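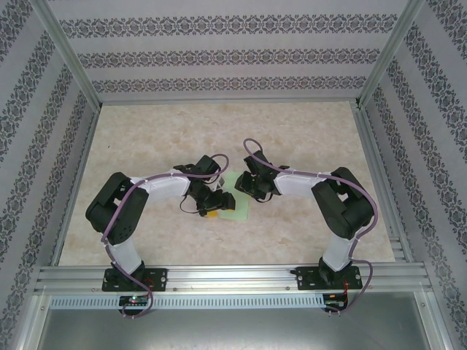 Pale green square and small yellow block on a beige marbled surface.

Small Items Assistant (casual, two days a week)

Cludard is looking for someone to look after its collection of small tabletop items at the Mazurek Street workroom. The collection has 1,761 catalogued pieces, mostly blocks, pads, coloured paper and odds and ends that fit in one hand, kept in 77 labelled trays.

You will:
- set out items from a written list each morning and put them back in the right tray at the end of the day
- wipe down tabletops and floor coverings
- replace creased or marked paper squares
- keep the catalogue up to date and tell us when stock is low

You need tidy habits, good colour vision and clear handwriting. The catalogue is a plain spreadsheet and we will show you how we use it. Retail, library or childcare experience is useful - it is not required. Some standing and light lifting is involved.

Hours are 8:30 am to 3 pm, with an occasional Sunday during stocktake. Start is in August. There is street parking, and a kitchen you can use at lunch.

To apply, send a resume and a short note about your availability to the Cludard office. Please say which two days suit you best.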